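Pusotik Opens Kitchen Program to Teach Machines the Dishes

KURTULUŞ, 22nd April -- Pusotik said today it has begun the second stage of Kelia, its program for collecting examples of ordinary kitchen work. 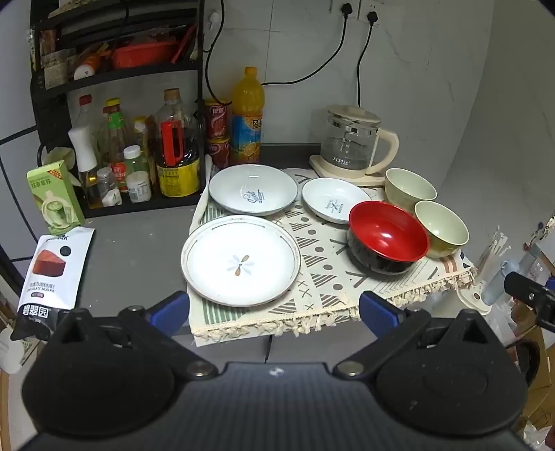 The company would like it known that it tried the tidy way first. It built a model kitchen with one plate and one bowl, and its learning system became very good at handling one plate and one bowl. The new stage takes place in kitchens where people cook.

Collectors work with a hand-held gripper, squeezing it to pick up plates, bowls and bottles while its camera records each attempt. A session lasts 90 minutes with 2 breaks, and every home is asked for 100 usable examples. Hosts are asked to leave the counter alone beforehand. Most clean it anyway.

"We have people with advanced degrees moving bowls from left to right," said Shahab Shokri, who runs collection for Kelia. "Their parents ask what they do. We have prepared a leaflet."

Dropped items and missed grabs are kept and labeled as such. Shokri's own recordings make up a good share of that folder.

The examples will go to Musau, Pusotik's training group, which expects to have a first model for putting away dishes by September. The company makes no promises about lids.

Pusotik is looking for 15 more households. Hosts receive a fee and replacement of any broken dishes, apart from those that were already chipped -- the collectors do check.

Comments (3)

dockside_ren: Do they wash up too or just move it around?

M. Pell: We hosted in the first round. Very polite. Took forever over one saucer.

tapwater: My teenager has been missing grabs for years, where do I send the folder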